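Live Event Production, Unit 6: Sound Reinforcement for Mid-Size Concerts
Lecture notes, Wednesday, February 5, 2025
Instructor: Lorraine Holroyd

Read these with the Unit 5 notes on power distribution. The worked case is the Birkett December concert, a seated show for 500 with two solo singers and a shared backing band.

## 1. Coverage

The job of the main system is to deliver speech and vocals to every seat at nearly the same level. Acceptable variation for this course is 6 dB from the front row to the back row, measured in the 1 kHz to 4,000 Hz range, where most of the consonants sit.

A small source in open air loses 6 dB for each doubling of distance. A seat 4 m from the speaker and a seat 16 m away differ by 12 dB before the room adds anything. Three ways to reduce the difference:

1. Raise the main speakers so the front and back rows are closer to the same distance.
2. Aim the center of the pattern at the rear seats and let the front rows fall off axis.
3. Add delay speakers part way back.

Birkett used the first two only. The balcony was closed.

## 2. Delay time

Sound travels at 343 m/s at 20 °C. Required delay in milliseconds is the path difference in meters divided by 0.343.

Path difference 16.5 m: 16.5 / 0.343 = 48 ms.

Set the computed value, then add 5 to 15 ms so the ear still places the singer on stage. Recheck after the audience is in. Air temperature rises in a full hall and the speed of sound rises with it, by 0.6 m/s per degree.

## 3. Gain before feedback

Feedback starts when the loop gain from microphone to speaker and back to microphone reaches one. Each doubling of the number of open microphones costs 3 dB of available gain. Going from two open microphones to eight costs 6 dB.

Rules used in the practical:

- Mute any vocal channel not in use.
- Keep wedges in the null of the microphone. For a cardioid this is directly behind; for a supercardioid it is off to each side of the rear, so two wedges are usually placed at an angle.
- Cut narrow bands at the wedge, not at the main output.
- A singer who cups the grille changes the pattern. Expect less gain.

## 4. Changeover between two headline acts

Both Birkett singers shared one band, so drum, bass and keyboard channels stayed patched. Only vocal microphones, in-ear mixes and one guitar line changed. Talha Bugti's stage plan put both vocal chains on separate channels, saved as separate console scenes. Preamp gain was excluded from scene recall.

Level target at the mix position was 98 dBA averaged over 15 minutes. The highest peak logged was 103 dBA, during the duet.

## 5. Practical and reading

Groups 1 and 2 meet in the Staltonside studio. Phyllis Crabtree has the key list. Bring closed shoes and your own headphones. The Votach console is already labeled; do not re-patch the stage box.

Hand in:

- A coverage sketch with distances to the first and last rows
- Delay calculation for one added pair of speakers
- Input list for both acts, with the channels that change marked

Reading: Amedeo Piras, course reader, chapters 4 and 7. Skip the section on column speakers.

## 6. Review problems

1. A delay speaker stands 22 m in front of the mains along the same line. Find the delay at 20 °C, then at 28 °C.
2. Four vocal microphones are open. Two are muted. How much gain before feedback is recovered?
3. A seat 5 m from the mains reads 100 dB. Estimate the direct level at 20 m.

Answers go to Oluwaseun Wike before the next lecture. Show units.
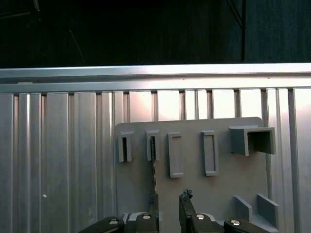
Fig. 6.1. Gray panel and aluminum extrusions.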